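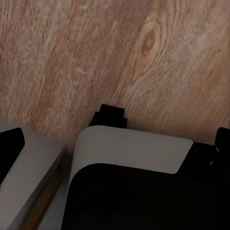
Walk-through checklist, upstairs apartment, with my comments

Filed under: Home & Rentals > Move-In Checks

I do this every time a tenant moves out, and I finally typed up my scribbles from 6 February 2021 so my sister-in-law can use them for her place too. Items are in the order I walk, front door first. OK means OK, FIX means I have to spend money, WATCH means I'm being lazy about it but I wrote it down!

1. Smoke alarm, hallway. OK
Pressed the button, nearly went deaf. The date on the back is still good. I changed the battery anyway and wrote the month on it with a marker.

2. Smoke alarm, bedroom. FIX
Chirping. New battery, still chirping. The whole unit is past its date, so it gets replaced before anyone sleeps in there. I like the sealed kind now (no more standing on a chair at 2 a.m.).

3. Carbon monoxide alarm. OK
Plugged in low by the kitchen doorway and not hidden behind a trash can like last time.

4. Hallway clear for getting out. OK
My rule is 36 inches of clear width, all the way from the bedrooms to the front door. No shoe racks, no bikes, no "just for now" boxes. The last folks had a bike in there and you had to go sideways past it. I put a line about it in the new lease, and Kadri Dzene, who's moving in, read it out loud and laughed, but she signed it. 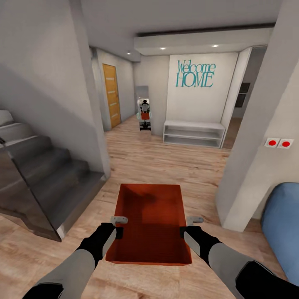

I also walk it with the lights off, which I know sounds silly. Try it at your own place though, you find every lip and threshold with your toes. One transition strip by the bathroom was lifting at the end. Two screws and it was flat again, so I'm counting that as OK.

5. Front door and lock. OK
Deadbolt turns from inside without a key. That's the big one for me, I won't have a double-keyed lock on a way out. The chain is a bit loose but it holds. Peephole cleaned (it had paint on it, why?).

6. Interior doors. WATCH
Every door should open all the way to 90 degrees and stay there, and latch when I push it with one finger. The small bedroom door drags a little in July when it's humid. It was fine today. Last time I rubbed some candle wax along the edge and that got us through the summer, but sooner or later it'll need planing.

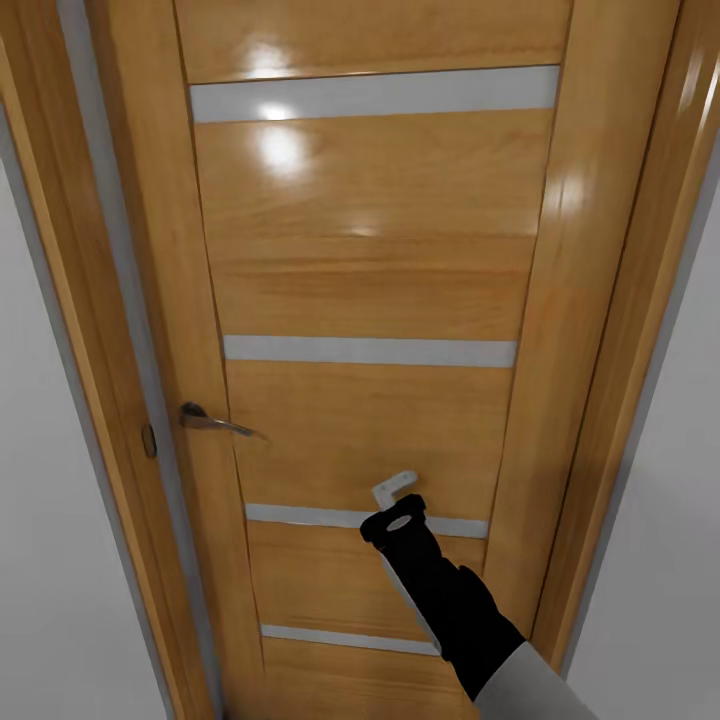

Hinge screws are all snug now. I had to swap one for a longer one because the hole was chewed up. Also checked that the bathroom lock can be popped from outside with a coin, which matters if there are little kids around. It can.

7. Outlets. FIX
The one over the kitchen counter didn't trip when I pushed the test button. I shut it off at the panel and called Sproģis, the electrician we've used for years. Until he's been, there's tape over it and a note. Everything else passed with my little plug-in tester.

8. Lights. OK
All working, none flickering. I went through and made the bulbs match, which isn't safety, it just bugs me.
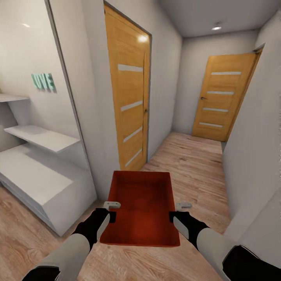
9. Water heater. OK
Turned down to just under 120 at the tap, checked with a kitchen thermometer. Relief valve pipe points down and nothing's stored against the tank.

10. Windows. WATCH
Bedroom windows open and stay up by themselves. The one on the left takes a good shove. I want Agnese Dambrauskienė from next door to try it, she's smaller than me and if she can't get it open then it's a FIX.

11. Fire extinguisher. OK
Needle in the green, pin in place, hung by the kitchen exit and not over the stove.

Still to buy: bedroom alarm, kitchen outlet, more marker pens. I'll recheck items 2 and 7 before I hand over the keys.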